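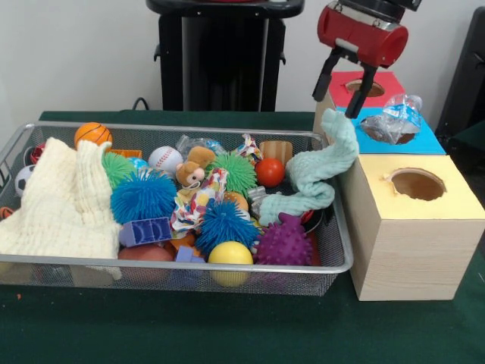 Nerkwood Bench Forum > Robot arms > Rules and good practice

Thread: when does a pick count as a pick? cluttered basket rules

mesh_rim
Need a sanity check before we freeze our rule sheet. Task is mixed toys in a basket, sort to boxes with a round hole in the lid. Sheet is based on the old Dikico bench rules, 2 pages, and it says "object is lifted clear of the container." Fine for a ball. Cloth is the mess. Long towel, fingers have one end up high, the rest is still lying across the pile. Lifted? Not lifted? Two of our graders split on it all week and we have 700 attempts to score.

palletjack
Not lifted. Clear means clear. If any of it touches the rim or the other stuff it's still in the basket.

tuesdaytorque
Disagree. By that rule you need a taller arm to pass, not a better one. We score cloth on release only. Did it end up in the box, yes/no. Everything in between is a note.

palletjack
Then you lose all the info on drags. Towel pulls a ball over the rim on the way out and you'd call that a clean pick?

tuesdaytorque
No, I'd call it a pick plus a spill. Seperate column. We've had a spill column since December.

mesh_rim
ok spill column, stealing that. Next one. Contact. Sheet says "attempt starts at first contact with the target." But which target, when stuff is jammed together? Clear bag right next to a drink can, fingers pressed on the bag. If the log says can, is that a miss or the start of a try? 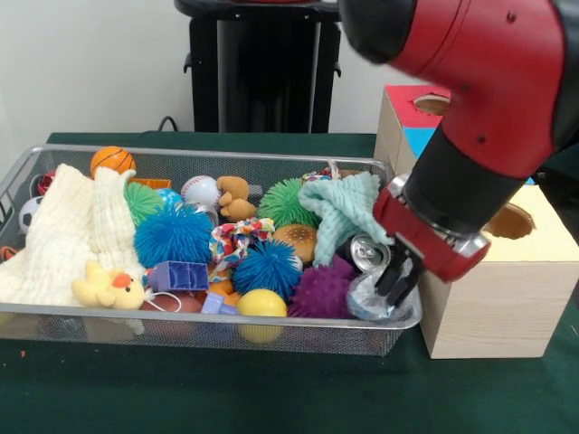 Reply 6: naming the target
low_bay_4
Whoever wrote your sheet skipped the naming step. Target gets written down BEFORE the arm moves. Then contact with anything else is contact with a neighbor, full stop. No arguing later about what it meant to do.

Also clear plastic should have its own line. We file it under "see-through and soft" and don't mix it in with the rigid stuff. Mixed averages look great and tell you nothing.

palletjack
Agree with all of that. Would add: no regrading from memory. Grader looks at the recording or it doesn't count.

gritty_gear
Different view. You guys are writing rules for graders, I'd write them for the people standing near the table. Where's the reach line? Where do cables go? Our McIntyre checklist starts with floor and cables and only then gets to scoring. Speed cap is 25 percent whenever a person is inside the line. Not negotiable at our place.

mesh_rim
Fair. Ours has a stop button rule and a "no hands over the table" rule and that's it. Cables on the floor between tables, guilty. Will add.

tuesdaytorque
25 percent is slow, you'll never finish a set.

gritty_gear
So step outside the line and run it full speed? Thats the point of the line.

low_bay_4
One more for the box side. Write down what "over the box" means. Over the lid is easy to see from the top. Over the hole isn't, the gripper hides it. We had graders passing placements off the top view alone. Now the rule is two views or it's marked unclear. Don't let go-aheads happen on one camera.
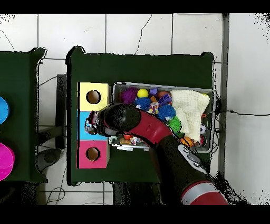
Posted by mesh_rim | 22 March 2025 | thread starter

Draft 2 of the sheet, going by what's above. Shout if something is wrong.

Target named in the log before the arm moves.
Attempt starts at first contact with anything, neighbor contact logged as neighbor.
Cloth: scored on release. Still touching the pile while lifted = note, not fail.
Spills get their own column.
See-through and soft items reported on their own.
Placement needs two views, otherwise unclear.
Cables off the walkway, reach line taped, 25 percent inside it.

palletjack
Still don't like the cloth line but I can live with it if the note is required. Make it required.

low_bay_4
"First contact with anything" includes the rim? We bump the mesh constantly.

mesh_rim
Good catch. Rim contact logged, doesnt start the attempt. Will fix it in draft 3 and put the file in the Ekeo folder tonight.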